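Writing my uncle's obituary, how long is too long?
Brargate Community Board > Family & Memorials
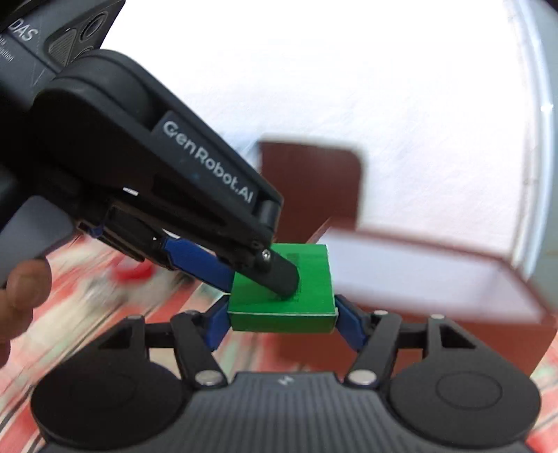
Re: Writing my uncle's obituary, how long is too long?

aasen_hill
Posted Mar 21, 2018
My uncle Quentin Pichon died last week at 84 and I got the job because I once wrote a newsletter. The paper charges by the line after the first 10. I have 664 words and he hasn't finished high school yet. What do people cut?

mothball
Sorry for your loss. Cut the jobs. No reader needs every position he held at the feed store.

pearl_and_onions
Disagree with mothball, as is traditional. My dad's jobs were the part his old coworkers clipped and mailed to us. Cut the adjectives. "Beloved" costs the same as his bowling average and says less.

mothball
Your dad had interesting jobs.

pearl_and_onions
He sold gutters.

solange_h
Solange Hervieu here, I typed up these notices at the old Dandix print shop until 2000. Short one in the paper: name, age, town, survivors, service. Long one goes on the funeral home's page, where it's usually free. Ask them before you pay for anything. And have two relatives check the survivors list. I once left out a sister and heard about it for 15 years.

aasen_hill
Survivors is its own problem. He had a first wife. They were on good terms, better than with some of the people who are getting a line. Does she go in?

mothball
No. Former is former.

kettle9
Put her in. "His former wife and friend," then her name. We did it for my brother and the only person who minded was a cousin who minds things.

solange_h
Ask her first. Some would hate it.

mothball
Fine, ask her. I still say no.

aasen_hill
Called her. She says yes, if I spell her name right and mention that the dog was hers. Short version is down to nine lines with the dog in. The long one goes on the funeral home page, feed store and all. Service is in July at the Prurar grange so the grandkids can get there.

pearl_and_onions
Bowling average?

aasen_hill
Long version. It wasn't good.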